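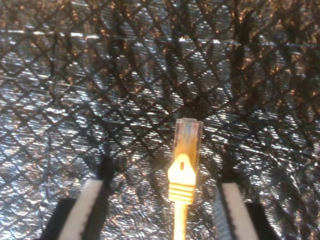 Häufige Fragen zum Hausnetz
Ferienwohnungen Gretthorpe, Stand 13. Mai 2026

Gibt es WLAN in allen Wohnungen?
Ja. Außer Keller und Fahrradraum, da kommt nichts an. Name und Passwort stehen auf der Karte im Flur, neben dem Sicherungskasten. Groß- und Kleinschreibung beachten.

Kostet das extra?
Nein. Ist im Mietpreis drin, auch bei Langzeitmietern.

Mein Passwort geht nicht.
Meistens ist es die Null, kein O. Sonst WLAN am Gerät vergessen lassen und neu anmelden. Passwörter werden bei jedem Mieterwechsel geändert, das vom letzten Urlaub gilt also nicht mehr.

Kann ich per Kabel ins Netz?
Ja, in jeder Wohnung eine Dose am Schreibtisch. Normaler RJ45-Stecker, rein bis es klickt. Kabel bitte selbst mitbringen oder im Büro ausleihen, Pfand 5 Euro. Wer länger bleibt, dem raten wir zum Kabel — Videokonferenzen laufen damit einfach ruhiger.

Die Klammer am Stecker ist abgebrochen, was nun?
Kabel zurück ins Büro, Ihr bekommt ein anderes. Nicht mit Klebeband fixieren. Das Pfand gibt es trotzdem wieder.

Mein Laptop hat gar keine Buchse dafür.
Adapter auf USB-C haben wir 3 Stück im Büro. Wenn weg, dann weg. In Cerkgate gibt es einen Elektroladen, der hat welche, mittags zu.

Wie schnell ist der Anschluss?
Haus Jikwood: 800 Mbit/s, geteilt durch alle Wohnungen. Haus Mackay hängt noch an der alten Leitung, dort fast 38 Mbit/s. Reicht zum Filmeschauen, bei großen Uploads bitte Geduld.

Wann wird Haus Mackay umgestellt?
Geplant im Juni. Genauer Termin kommt per Aushang. An dem Tag vormittags kein Internet, auch kein WLAN-Telefonieren.

Darf ich meinen eigenen Router anschließen?
Im Prinzip ja, aber nur als Access Point. DHCP muss aus sein! Sonst verteilt das Ding eigene Adressen und die Nachbarn fliegen raus. Hatten wir schon zweimal. Wer unsicher ist: vorher im Büro fragen.

Drucken?
Im Büro, schwarzweiß, kleine Mengen umsonst. Datei per Mail schicken, PDF. Keine USB-Sticks.

Smart-TV findet das Netz nicht.
Fernseher ganz aus, also Stecker ziehen, kurz warten, wieder an. Hilft das nicht, im Menü die Netzwerksuche neu starten. Die Geräte in Mackay können nur 2,4 GHz, das ist das Netz ohne Zusatz im Namen.

Internet komplett weg, was tun?
Erst schauen, ob der Router im Flur leuchtet. Leuchtet nichts: Sicherung prüfen. Leuchtet rot: Störung beim Anbieter, warten oder melden. Bitte nicht den kleinen Reset-Knopf drücken, danach sind alle Einstelungen gelöscht und jemand muss rausfahren.

Wo melde ich Störungen?
Mail ans Büro oder Zettel in den Kasten am Eingang Jikwood. Wohnungsnummer dazuschreiben, und ob Kabel oder WLAN betroffen ist. Abends und an Feiertagen ist das Büro nicht besetzt — wir melden uns dann am nächsten Werktag.

Speichert Ihr, was ich im Netz mache?
Nein. Der Router führt eine Liste der angemeldeten Geräte, die wird bei Abreise gelöscht. Mehr dazu in der Datenschutzerklärung, Link ganz unten auf der Seite.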